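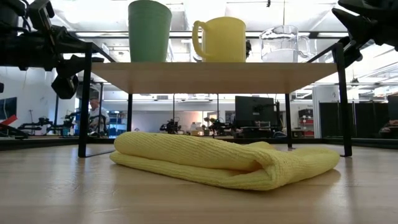 Print this page | E-mail this story

Proltdale college clears backlog of withheld transcripts

15 Nov 2020
By Velimir Stojanović

Proltdale Community College says it has released 2,043 student transcripts that were being held back over unpaid fees, library fines and missing forms, some of them dating back more than ten years.

The college registrar, Kastriot Trajkovski, said in a written statement that the records office finished the work this week. Former students who were affected can now order an official copy in the normal way and do not have to settle an old balance first.

"A transcript hold was never meant to last for years," the statement said. "In many of these files the amount owed was small, and the student had moved on without knowing there was a problem."

The review started in May, after a former nursing student told the college board that she had lost a place in a bachelor's program when the school could not get her grades in time. She owed the college for a lab coat and a parking ticket. The board asked the registrar to find out how many other files were in the same position.

According to a report given to the board, most of the holds had been placed automatically by the college's old records system. Under that system, any unpaid charge put a block on the student's file, whatever the amount. The block stayed in place until a member of staff took it off by hand, even when the charge had been paid.

The report said 189 of the students had in fact paid everything they owed. In those cases the payment was entered by the business office but never passed on to the registrar. The college has written to each of them at the last known address with an apology and a free official transcript.

The remaining students still owe the money, and the college says it will go on asking for it. What has changed is that the debt will be handled by the business office alone. A student with an unpaid balance may still be stopped from registering for new classes, but will be able to get a record of classes already completed.

The new rule applies to balances under $200. For larger amounts, the student must agree to a payment plan before the transcript is sent. The plan can be set up by phone or by mail, and the first payment is not due until 3 months after it is signed.

Trajkovski said the limit was chosen after the business office looked at the whole list. Nearly all of the older holds fell below it. He said the board would look at the figure again next year and could raise it.

Work on the files went slowly over the summer. With the Hunier Building closed to the public, staff could enter the records room only in small groups, and the oldest folders had not been scanned. Part-time clerks were brought in to match paper receipts with the names on the list. The college did not say what the extra hours cost, except that they were paid for out of the registrar's existing budget.
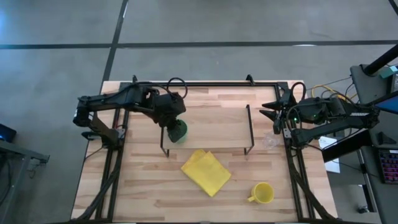 Workbench with two robot arms.

Some board members had asked for the rule to go further. At the October meeting a motion to end transcript holds altogether was put forward and then withdrawn after the business office warned that it would have no other means of collecting larger debts. The motion may be brought back in the spring.

Students who spoke at the same meeting were mostly in favor of the change. One, who finished a certificate in bookkeeping six years ago, said she had given up applying for jobs that asked for proof of her training. Another said the college should have called people instead of relying on letters sent to addresses that were long out of date.

The registrar's office agreed that many of the addresses were likely to be wrong. Letters that come back will be checked against the alumni list, and the office will also send e-mail where it has an address on file. Anyone who attended the college and thinks a hold may have been placed on their record is asked to get in touch, even if no letter has arrived.

Requests can be made online or on paper. A former student will need to give a full name, the name used while enrolled, date of birth and the last year of attendance. A student number is helpful but not required. The usual transcript fee applies to everyone except those who had already paid – their first copy is free. Orders are being filled in the order they come in, and the office is asking people with an application deadline to write the date on the request.

Diplomas are covered by the same rule. The college holds a number of printed diplomas that were never picked up, most of them from the years before the Giannakopoulos Hall registration desk was closed. These can be mailed within the United States at no charge once the graduate has confirmed an address.

The college is also replacing the software that caused the trouble. The new system, Plotik, is already in use for class registration and will take over student accounts in the spring term. Under Plotik a charge and a transcript hold are kept as separate entries, and a hold will need the approval of a named member of staff. It will also lapse at the end of each school year unless it is renewed.

A second report, covering former students of the evening and adult education programs, is due to go to the board in the new year. Those records are kept separately and were not part of the review.

Print this page | E-mail this story

Contact the newsroom | Copyright 2020. All rights reserved. | Back to top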